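# Why do we put a cloth on a table?

Have you ever flapped a big tablecloth in the air and watched it puff up like a sail? I love that bit! When I was small my job was to hold two corners while my uncle Saqib held the other two — and then down it floated.

A tablecloth does a few quiet jobs. It catches crumbs and drips, so the table underneath stays clean. It's softer than a bare tabletop too, so a cup makes less of a clonk when you plonk it down.

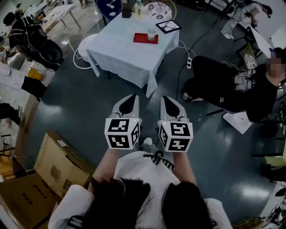 Now, if you put a square cloth on a square table, the corners hang lower than the sides. Why? Well, a square is longer from corner to corner than it is from side to side. Try it with a hanky and a small box and you'll see the pointy bits dangle.

Drinks like to tip over, so I pop my cups on a tray. The tray has a little edge all the way round, and if something spills, the edge stops it running off (mostly!).

Want a go at laying a table? Spread your cloth, smooth it from the middle outwards, then put the tall things at the back where your elbows won't bump them.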